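Home | Stories | Textiles | Guest Houses | Archive | Contact

One Towel, Many Mornings: A Talk with the Linen Keeper of a Small Guest House

The laundry room of the guest house in Stiston is behind the kitchen, two steps down. When I came there at half past six in the morning in March, both dryers were already running and the woman I wanted to talk with was sorting pillowcases. She asked me not to write her name, and I agreed. In the house everyone calls her the linen keeper, so I will do the same.

She has worked with linen for most of her adult life. First it was in a large hotel in Pliltonier, where the sheets went out in a truck and came back in plastic. "I did not touch a wet towel for years," she said. "I only signed papers. When I came here I had to learn to wash again, and I was a little ashamed of how much I had forgotten."

The guest house owns 745 pieces of linen, if you include the kitchen cloths. She knows this number because she writes it in a green notebook every spring. Of these, 81 are bath towels. White ones are for the upper floor, and pink ones are for the garden rooms. The pink was the choice of the former owners, and she did not like it when she started.

"I wanted to change everything to white," she told me. "White is easy, you can boil it. Then a family who comes each summer asked me where are the pink towels, because I had put them in the cupboard. The children were really sad about it. So I brought them out again and I bought more of the same."

I asked what makes a good towel, and she did not answer at once. She took one from the pile and put it against my cheek. It was terry cloth, quite heavy, with small loops on both sides.

"You must look at the loops," she said. "If they stand up, the towel drinks water. If they lie down, it only moves the water from one place to another place on your back. New towels often have something on them from the factory, so they feel very soft in the shop and they dry nothing. I wash them 3 times before a guest gets them. Without softener! Softener is a thing I fight about with every new colleague."

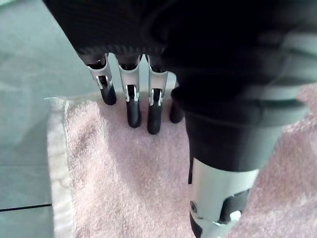
Pink terry-cloth towel, spread out.

For folding she uses a long table by the window. The towel must be laid open first and made smooth with the flat hand, from the middle to the sides. She does it quickly but I noticed she never skips it. Then the long sides come in, one over the other, and after this she folds from the short end. She wants the fold to the front of the shelf and the edges to the back.

"In the hotel we had a drawing on the wall that showed how to fold," she said. "It was made for a shelf we did not have. Here I measured our own shelf and I made the fold for it. Four towels in one stack, not more. With five, the top one falls when somebody opens the door."

We spoke also about repairs. A pulled loop she cuts with small scissors, close to the cloth, and she warned me that one should never pull on it. A torn hem goes in a basket for the evening, when she sews and listens to the radio. Towels that have become too thin are cut into cleaning cloths. She showed me a drawer of them, in pink and white and one strange orange that she could not explain.

"Some guests think I am too strict," she said. "One man wrote in the guest book that his towel was folded like a letter. I don't know until today if this was a compliment."

I wanted to know about the smell, because the towels at my home have a sour smell after some weeks. She asked me many questions about my bathroom. Do I have a window? Do I leave the wash in the machine overnight? I had to say yes to the second. She shook her head and told me to wash everything hot, with less powder than I am using now, and to hang the towels with space between them. "Less powder," she repeated when I was putting on my coat.

By eight the first guests were coming down for breakfast and she had to go up with clean sheets. The dryer stopped and she opened its door to feel the towels inside. They needed ten minutes more, she said, and she turned it on again.

Related stories
- The McIver ironing press: how to care for an old machine
- Wool blankets in a damp house
- A morning at the Huto button market
- Readers write: stains that never went away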